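Skastberg Miso

The Skastberg Miso is a small three-door hatchback built by the Skastberg motor works in the town of Urer. It is one of the best-loved economy cars of its day, and among fans of tiny, clever cars it has a following far bigger than its sales would suggest. Total production came to 2,364 cars, all of them put together on a single line.

Origins

Skastberg had made delivery vans and little else before the Miso. The idea for a passenger car came from designer Jeptoo Swai, who wanted a hatchback that could carry four adults and still turn around in a village street. Her first full-size clay model was already remarkably close to the finished car, with the upright tailgate, the low window line and the short, cheerful nose that owners adore. Management asked for a longer hood. Swai held out, and the short one stayed.

The engine was a two-cylinder unit shared with the firm's lightest van, tuned to give 40 horsepower. That sounds like very little, but the Miso weighed so little that it felt wonderfully quick in town, and road testers of the period loved its eager gearshift.
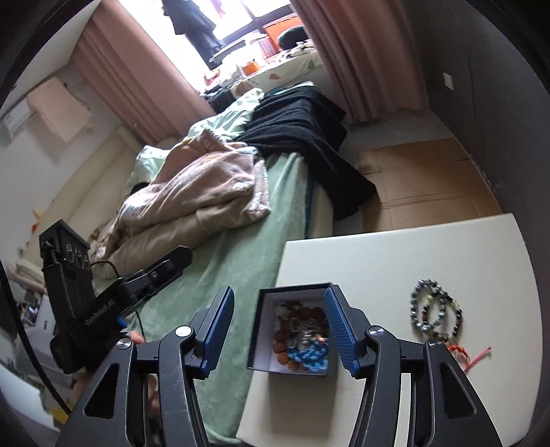
Why does the Miso have its fuel filler behind the rear license plate?
The filler was put there so that the same body panels could be used on both sides of the assembly line, for left-hand-drive and right-hand-drive cars alike. The plate is hinged at the bottom and folds down on a spring.

Design

The rear seat is the Miso's best trick. It splits down the middle, and each half can be folded flat, tipped forward or lifted out completely with two levers. With everything removed the load floor runs level from the tailgate to the front seats, a delight in a car this short. Early cars had a painted metal floor; later ones got a ribbed rubber mat, which can be fitted to the early cars without drilling.

Suspension is independent at all four corners. The ride is soft, the body leans a good deal in turns, and the grip is far better than first-time drivers expect.

Mosoti version

The Mosoti was a sporting edition named after the hill climb where the prototype was first shown. It had twin carburetors, a close-ratio gearbox, wider wheels and a striped tailgate. Only 272 were sold to the public. One more was kept by the factory for testing, which brings the total to 273, and this last car is still in running order. Mosotis can be told from ordinary cars with striped tailgates by the extra gauge to the left of the steering column.

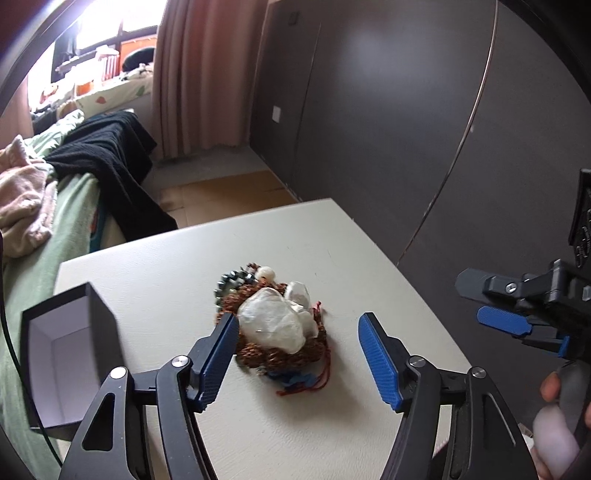

Brown and copper-colored braided beads with a translucent white crystal.

Survival

Rust in the rear sills claimed many cars, and good tailgates are now hard to find. Engine parts are much easier, thanks to the long-lived van. The owners' register, last revised 1/2/22, lists cars by chassis number and notes original paint color where it is known. Pale green was the most popular choice by far, and it suits the car beautifully.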